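Why I Still Show Up for Short Talks

I've been going to talk nights for years now, the kind where somebody gets a few minutes, a microphone and a clicker that may or may not work. My favorite is a little series called Justa, and I'm going to make a case for it even though the fancy conferences keep filling up my inbox.

Take Irnik, the big design weekend. A pass was $993 this year! I went once, sat in a hall with 2,153 other people (they announced the number, very proudly) and I couldn't tell you one thing a speaker said. At Justa I paid five bucks and heard Despina Politis talk about repainting the signs on her street, and I've thought about it every week since.

Small rooms make people braver, I think. You can see who's nodding. You can ask a dumb question and then go stand next to the speaker at the snack table and ask a dumber one. Try doing that from row 40.

My one gripe is that the organizers want to grow. There's chatter about moving to the Moschos, which seats 500, and streaming the whole thing. Please don't! Or stream it if you must, but keep the room we have. I'd rather wait for a seat than watch the back of somebody's head from a balcony.

So if there's a night like this in your town, go, and take a friend who says they hate talks. And if you've got something to say, sign up. Mine was terrible and everyone clapped anyway.
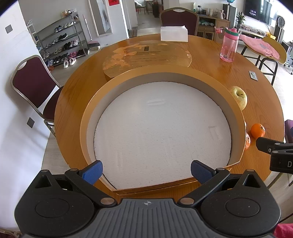 Follow Justa

New dates go out by email first, then on the website. Speaker sign-ups for the next night are open through the end of October.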